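Reading aloud in winter

So I've been reading to my mum over the phone. It started in April when her eyes got too tired for small print, and I thought we'd do a chapter here and there until the new glasses turned up. The glasses turned up ages ago. We're still going!

Our first book was a whopping great family saga, 804 pages, set on a sheep station with more cousins than I could keep straight. I gave every one of them a voice. Mum reckons the shearer sounded like my Uncle Ron with a head cold, which was fair enough, I'd run out of voices by chapter six.
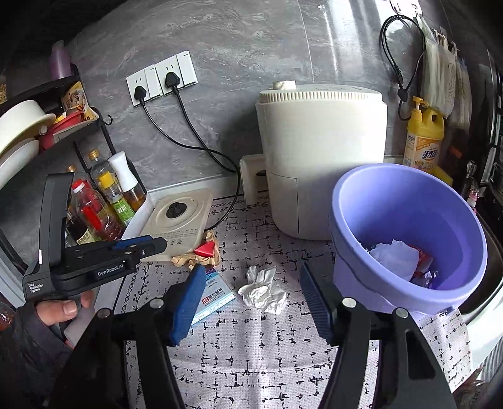 You learn pretty quickly that reading aloud is a physical job. By the end of a long chapter my throat's scratchy and I've gone through two cups of tea, and if there's a sad bit coming I have to read ahead on the sly so I don't blub down the line. I did not read ahead for the dog. There was a crumpled white tissue on the kitchen counter by the end of that one, and Mum had to wait while I blew my nose, and then she said "well, keep going, love" as if I'd paused to check the oven.

My friend Mitali Abeysekara got me onto marking up the pages in pencil – little slashes where you breathe, a wiggly line under anything you're likely to trip on. She reads to a group at the library in Skiltari and she's brilliant at it. I tried it with a crime novel next and it made a huge difference, although I now can't lend that book to anyone. 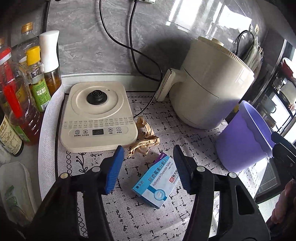 The crime novel was Mum's favourite so far. She had the killer picked by page 115 and was unbearable about it for a fortnight. We're on short stories now, which suit us better on the nights she's tired (or I am), and after that she wants something with boats in it. Not too much rigging, she says. My neighbour Nuwan has offered me a sailing memoir that runs to 1,100 pages and I've said I'll think about it.

If you've got a boat book that reads well out loud, pop it in the comments. Large casts with accents need not apply.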